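Why does masking tape peel off again?

I keep a roll of masking tape in my kitchen drawer, another in my coat and one in the car (don't ask me about the car, it's a mess). I use it for everything! So when a reader in Clumport wrote to ask why masking tape comes off so nicely when other tape rips the paper to bits, I was very pleased indeed.

Let's start with what it's made of. Most masking tape is paper. Run your fingernail over it and you'll feel tiny wrinkles, a bit like the skin on warm milk. This wrinkly paper is called crepe paper, and the wrinkles let the tape stretch and go round bends. Try sticking a strip in a curve on some scrap card. Now try it with clear sticky tape. See how the clear one puckers up and sulks?

On one side of the paper there's a thin layer of glue. It's a soft sort of glue that never dries hard like the glue in your model aeroplane kit. It squashes into the little bumps on a wall or a page and hangs on, but only gently, so a slow pull will lift it away again. Leave it stuck in a sunny window for weeks, though, and it gets very stubborn. I learned this on my front door.

"Masking" means covering something up. Painters stick the tape along the edge of a window, paint right over it, then peel it off, and there's a lovely straight line underneath.
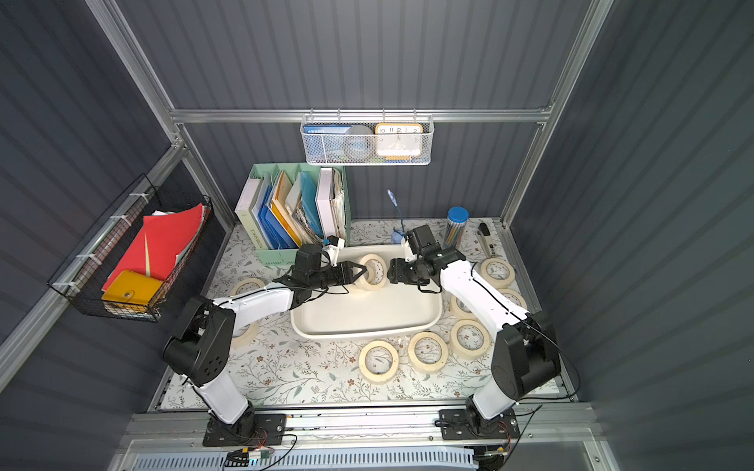
Rolls of masking tape on a flowery cloth, with one held up over a white tray.

So how does it get onto a roll? In the factory it starts out as a gigantic roll, far wider than your bed. Machines wind it onto long tubes and slice it up, rather like cutting a Swiss roll. And the back of the tape has a slippery coating, so that each layer lets go of the next one when you pull.

Here's something to try at home. Cut 6 strips the same length and stick them to different things: a plate, a brick, a jumper, a wooden spoon, a cardboard box and a balloon. Guess first which will hold best, then peel them off slowly and see. The jumper always beats me. Mine ends up with more fluff on it than glue, and after that it won't stick to anything.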